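Linetow Desk Things

A README for the word list, the sorting notes and the pictures

Welcome, and thank you for opening this file before anything else in the folder. Linetow is a collection of notes about small things that live on desks and tables: markers, cups, sticky notes, paper clips, little baskets, erasers, the lid of something whose bottom half is long gone. I started it because I wanted one plain, friendly set of words for the clutter that piles up on a work surface, and because every list I found before it was written for people who sell office supplies and not for people who have to put them away at the end of the afternoon.

What you get

There are 968 entries in the main list. Each entry is one kind of object, with the everyday name first, then any other names people use for it, then a short note on where it usually goes when a table is tidied. The entries are grouped under 38 headings. Some headings are big and obvious (things that write, things that hold liquid) and some are small and a bit fussy (things that roll, things that tangle). I went back and forth on the fussy ones for a long time and in the end kept them, as they were the ones I kept reaching for myself.

Next to the main list there is a folder of 40 tidying notes. These are short pieces, most of them a page or less, each on a single job such as clearing a craft table after an afternoon of coloring, or deciding what should happen to a mug full of pens when half of them have dried up. They can be read in any order.

File layout

linetow_main.csv – the word list, one object per line
headings.txt – the headings, with a sentence or two on what belongs under each
notes/ – the tidying notes, as plain text
pictures/ – tabletop pictures that go with some of the notes
changes.txt – what was added, moved or renamed, newest first

Columns in the main list

name – the everyday word, in the singular, lower case
also – other words for the same thing, separated by semicolons
heading – one of the headings from headings.txt, spelled the same way
rolls – yes, no or sometimes
home – the usual place for it: cup, basket, tray, drawer, shelf, trash
remark – anything else, often empty

The "rolls" column gets more questions than all the others put together, so let me say a little more. A marker with a clip on its cap will roll half a turn and stop, and that is a "sometimes." A plain round pencil is a "yes." A six-sided pencil is a "no" on a level table, and I have had some very long and very good-natured letters about tables that are not level. If yours isn't, please feel free to change the column to suit your own furniture.

How the words were chosen

I tried to use the word a person would say out loud while pointing. So it is "sticky notes" in the name column, with "memo pad" over in the also column. It is "cup" for anything you could drink from or stand pens in, unless it has a handle and is made of something heavy, and then it is "mug." Baskets gave me trouble. The same round basket can be a wastebasket under a desk and a pencil holder or a catch-all on top of one, and people call it by what they put in it. The list keeps one entry for the object, "mesh basket," and lets the home and remark columns carry the rest. Yorath, the older list that parts of this one grew out of, had nine separate entries for baskets, and I could never remember which was which.

Colors are left out of the name column on purpose. A green marker is a marker. The notes are a different matter – there I use color freely, as it is by far the easiest way to tell a reader which marker I mean.

Using the notes with a group

Several of the notes were first written for Stirutura, a Saturday-less and very informal craft club (we meet whenever the hall is free), and they still have a bit of that flavor. They assume a big shared table, a mixed pile of things, and people who would like to go home soon. If you read them aloud, leave a pause after each step. It takes longer to find a cap than you would think!

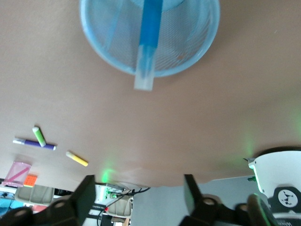 Markers are where I always begin when I clear a table, and the notes follow the same order: first the things that write, then the things that hold, then the paper and the odds and ends. Gather the markers into one hand before you look for a place to put them, and check the caps as you go. With a spread like the purple, green and yellow ones on this brown tabletop, I would start with the green, as it is lying partly across the purple, and then pick up the other two. The pink cup on its side comes next. Stand it up well away from the edge, and if it is clean and nobody is drinking from it, it makes a perfectly good home for the three of them. The small orange square near it goes under "paper" if it turns out to be sticky notes and under "blocks" if it is a block, so have a proper look before you decide. The round light-blue mesh basket can stay where it is until the rest is done, and the long blue tube lying across it is best lifted off before anything else goes in.

Known gaps

Glue is thin on the ground. I have entries for sticks and bottles, and very little for the many in-between kinds. Cables are listed under "things that tangle" without much effort to tell one from another. Scissors for left-handed people were added in February and still need a better remark. Food that ends up on desks is left out entirely, apart from the entry for crumbs.

Using and changing the list

You are welcome to copy the list, cut it down, translate it or print it and tape it inside a cupboard door. If you pass on a changed version, please give it a name of its own so that people can tell it from this one. Conudus, the shorter list made for small classrooms, began in just that way, and I am very fond of it.

Corrections are always welcome and can go at the bottom of changes.txt, with the old word first and the new word after it. Please don't re-sort the main list when you send it back, as I compare the two versions line by line and it takes me most of an evening when the order has changed.

Last gone over on May 13, 2019, when the remarks for erasers were rewritten and two spellings of "stapler" were made into one.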